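Module 301: Food Preparation and Domestic Skills
Handout 6: Setting out the work surface

This handout accompanies the practical session on 23rd May and should be read before attending. Students who have not completed Handout 5 (Hand washing and protective clothing) may not begin practical work in the Lorko kitchen.

6.1 Choice of board

The board should be large enough to hold both the food waiting to be prepared and the food already cut. For soft fruit the department recommends a large rectangular board in a pale colour, on which stains and small scraps are easily seen. Boards with deep scoring are to be handed in at the Plarby store and entered in the equipment book.

6.2 Position on the table

Place the board in the middle of the table, square to its edges, with the near side close to the front. The worker should not have to lean. A damp cloth may be laid under a board that slides. Keep the back of the table for items not in immediate use, and keep water well away from any electrical socket strip. Where tape has been put down to outline the working area, the board must lie inside it.

A large cream-white board takes up most of the tabletop, with a yellow banana shape lying on it and a tiny red item nearby. The outlet strip is at the far left corner, against the back edge.

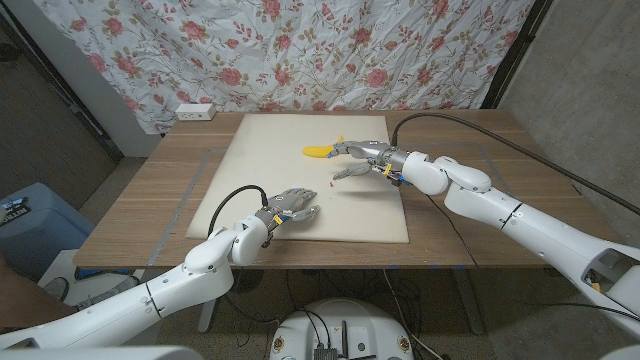 6.3 Before cutting

Remove anything from the board that does not belong to the task, however small. Peel is placed in the bowl provided and never left at the edge of the table. Knives are issued one to each student and are laid flat, blade facing away, when not in the hand.

6.4 Clearing

Wash the board on both sides, rinse it and stand it upright to dry. Wipe the table from back to front.

Written work

Draw a plan of your own table as set out for the Lindqvist fruit salad and label each item. Plans are to be submitted by the first week of July.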